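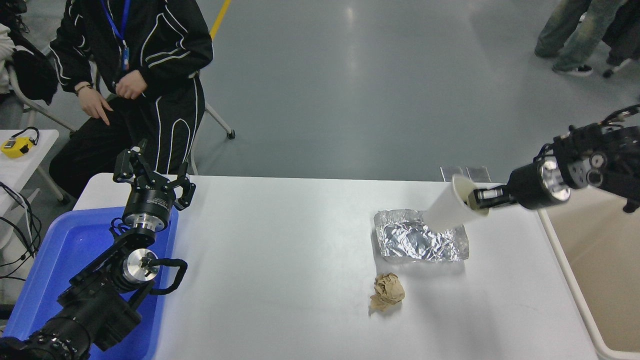
August 24, 2026

Shares 6 · Comments 2

Up early to read the sump before the pump had a chance to run. Water level in the pit was a hand's width under the float, surface clear, no film. Outside it had been dry overnight. The gutter at the back was dripping very slowly at the stop end, which is a separate fault and has its own line in the list.

The cellar at Dukulgate has now been on the new pump since May. The old one was a pedestal type with the motor on a stalk, and it had worn its bearing to the point where it could be heard in the kitchen. The replacement is a Dankwa submersible with a tethered float. It is quieter and it shifts more water per run, but the float needs more room to swing than the old pit allows, and most of the work today came from that.

Method for measuring inflow, written down so that I do it the same way next time. Switch the pump off at the spur. Mark the water level on the pit wall with wax crayon. Pour in one 20 litre bucket, filled to the line, and mark the new level. The distance between the marks gives the volume for that depth of pit. The walls are not quite parallel, so the figure only holds for the middle third, but that is where the float works. Then bale back to the lower mark, leave it alone and time the natural rise to the upper one.

The rise was slower than in May by a fair margin. This fits with the ground being dry and with the field drain on the lane side having been rodded. I would like to give the drain the credit but cannot separate the two effects until there has been proper rain. The May readings were taken in a wet week and the drain was still full of roots then. Comparing them with today is poor practice and I have put a note in the margin of the log saying so.

Worked out a total from the pump's run counter. Since it was fitted it has moved around 2,000 litres, assuming each cycle starts and stops where it should. It has not always done so. Twice I have gone down and found the float resting against the pit wall with the motor off and the level above where it ought to have cut in. On both occasions a nudge with a cane set it going.

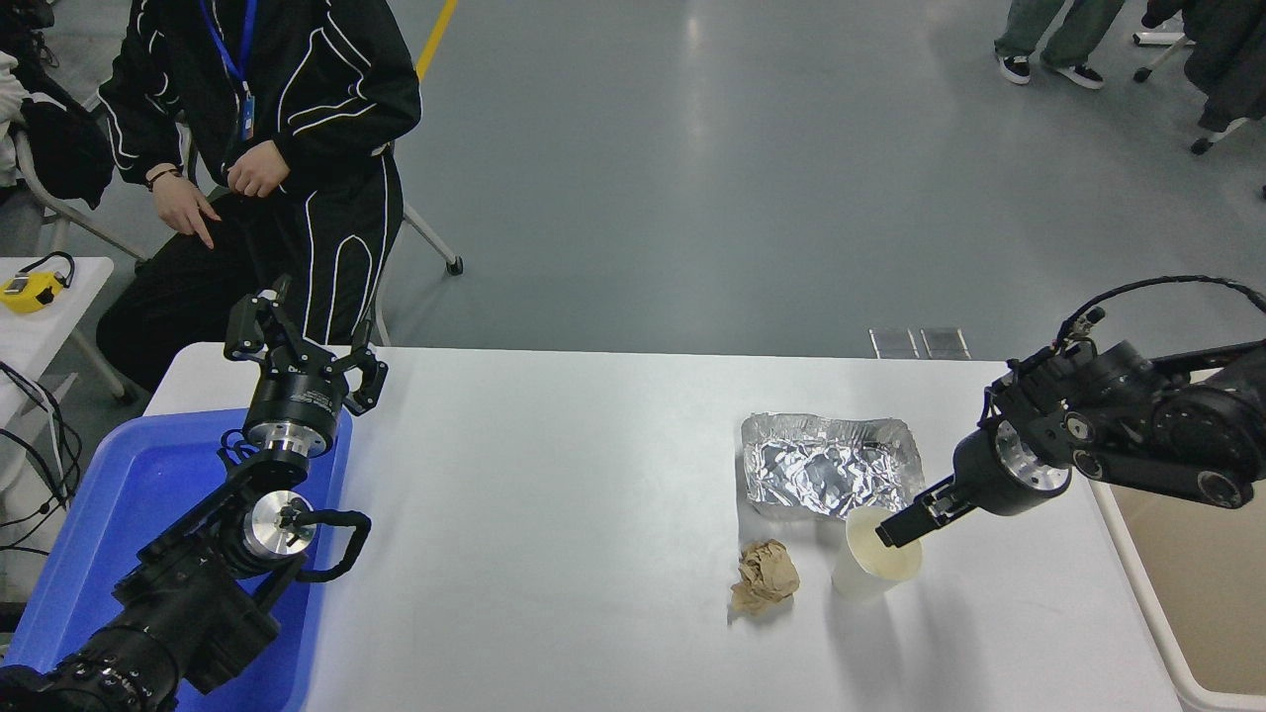

Foil, a brown paper ball and a white paper cup.

Next job was the float tether. The maker's leaflet gives a minimum length between the clamp and the float, and mine was over that, but the leaflet assumes a pit wider than this one. With the cable at its full length the float drifts under the discharge pipe and lodges. I shortened it by moving the clamp down the pipe, ran a test fill, and shortened it again. It now rises and falls without touching anything. The price is a smaller difference between the start and stop levels, so the pump will run more often and for less time. I do not like short cycles on an induction motor but a stuck float is worse.

Also moved the pump itself. It had been sitting hard up in the corner, which looked tidy and left the float nowhere to go. It is now in the middle on a slate, so that the inlet is clear of the silt. The slate was left over from the porch. It rocked slightly at first and I bedded it on a handful of pea gravel.

Check valve: took it out, looked at it, put it back. There was grit on the seat, enough to hold the flap open by the thickness of a thumbnail. That would let the water in the rising pipe run back down after each cycle and account for part of the counter reading. How big a part I cannot say. Rinsed it under the yard tap and refitted it with the arrow pointing up. Checked the arrow a second time. After the next run I listened at the pipe and could hear no water returning.

Walls in the afternoon. The north wall was repointed in the spring with lime mortar from Bimis, and the lowest courses are still darker than the rest. I scraped a joint with a nail at waist height and it was firm. The same test near the floor took off a little powder, then met sound material. There is a bloom of salts along the bottom, thickest behind where the coal used to be. Brushed it off dry, into a pan, and carried it out. Wetting it only sends it back into the brick and it comes out again later in a different place.

I had meant to put two coats of limewash on this wall before the autumn. It will have to wait. The hygrometer at the foot of the stairs reads lower than it did at the start of the month, but the wall itself is what matters and I have no trustworthy way of measuring that. The pin meter gives high figures anywhere there is salt, so it is useless on exactly the area of interest. A weighed sample dried in the oven would be better. I have the scales but they are not fine enough.

Ventilation. The air brick on the lane side was blocked with leaves and an old nest, both now out. The one on the yard side has a mesh over it that somebody once painted. I cut the mesh away and screwed on a new piece. On warm days I keep the cellar door shut, having noticed that letting summer air in makes the cold water pipe run with condensation. The pipe ought to be lagged in any case. Foam sleeve is on the list for Bimton, along with jubilee clips and a new stop end for the gutter.

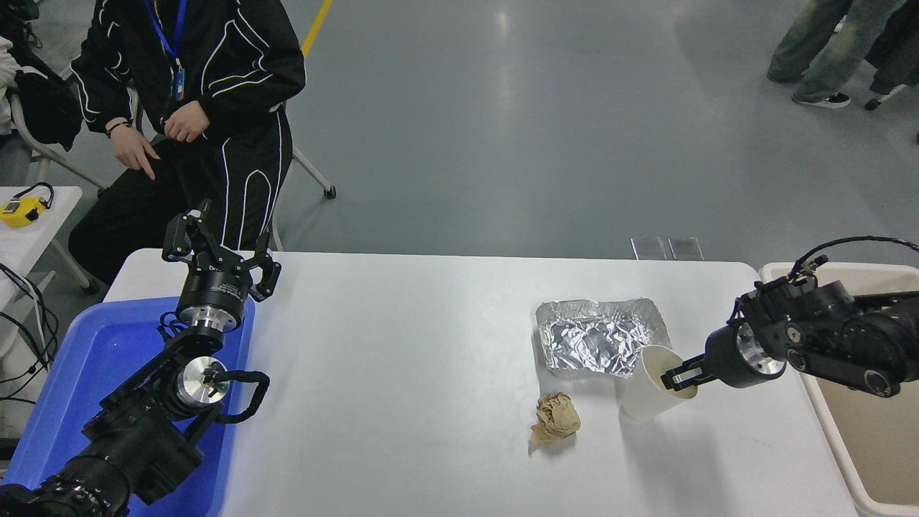

Should the pump go on a battery backup before the winter?

It should if the cellar is going to hold anything that water would spoil. With the inflow measured today the pit would take a long power cut to fill, but the May rate would bring it over the edge of the slab much sooner, and cuts tend to come with the same weather that raises the rate.

I have therefore priced one up. The makers sell a small unit that drives a second pump of lower output, with its own float set slightly above the main one. It needs a separate discharge or a tee with another check valve. The tee is cheaper but puts both pumps on one outlet, and that outlet is the part most likely to freeze. A separate pipe would have to go through the wall beside the coal hatch. The wall there is thick rubble, and I would want to drill it from outside with a slight fall away from the house. No decision yet.

High water alarm fitted meanwhile. It is the cheap sort with two contacts on a flying lead, clipped to the pit wall above the start level. Tested by dipping the contacts in a mug of pit water. Loud enough to hear from the landing with the cellar door shut. Battery dated in pencil on the inside of the cover.

Evening reading: pump ran once between tea and dark, started and stopped at the new marks, float free throughout. Level in the pit afterwards a little above the inlet. Counter noted in the log. Washed the crayon off my hands with white spirit and then soap.

To do: gutter stop end, pipe lagging, silt out of the pit with the long ladle, second inflow test after the first heavy rain. Return the drain rods.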